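About Drellidon

Drellidon is a household skills school for adults who are setting up a home of their own, returning to one after illness, or learning to manage a kitchen for the first time.
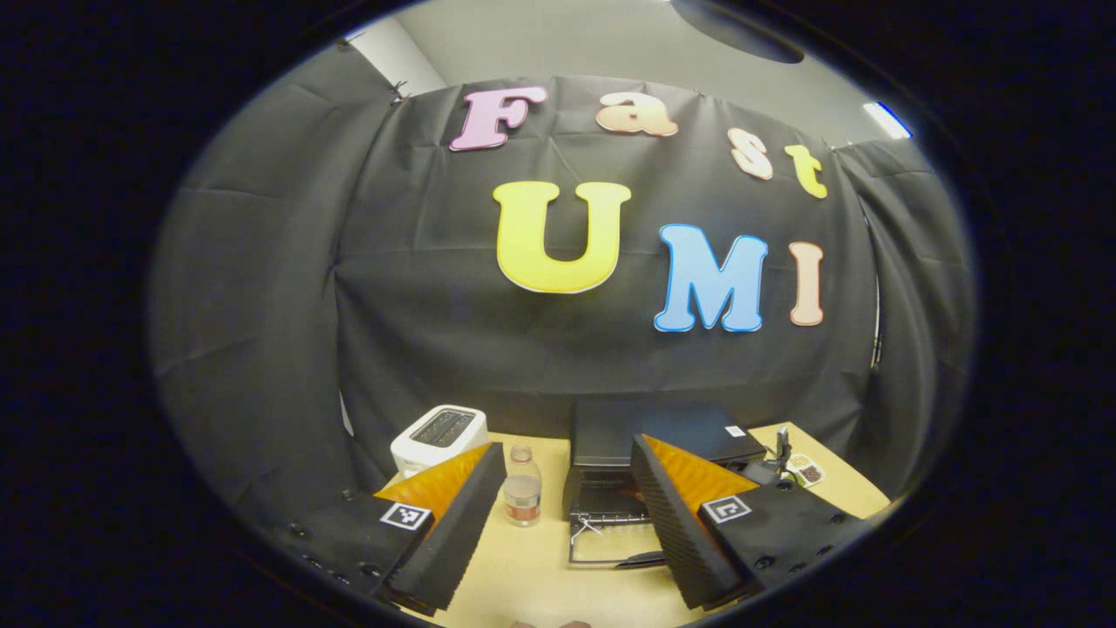

The school was founded by Ximena Toledo, a former occupational therapist, who began with a single tabletop course on preparing breakfast. That course is still taught. Students learn to place a toaster safely, to keep drinking water within reach, and to clear and wipe the table before the next task begins. Later units cover shopping, storage, simple hot meals and dishwashing.

Drellidon now offers 26 short courses each year and has served some 800 students since it opened. Classes are kept small, and each student works at a table with everyday appliances of the kind sold in ordinary stores. Instruction is given in English and Spanish.

Horacio Barrientos directs the teaching program. Ada Piras oversees admissions and meets with every applicant before enrollment. Lucie Leclerc maintains the equipment library, from which enrolled students may borrow small appliances for up to 33 days.

Tuition assistance is available through the Mokeck Fund. Applications for the fall term are accepted through August, and referrals from clinics and housing agencies are welcome at any time of year. The office is open from 9 a.m. to 4 p.m.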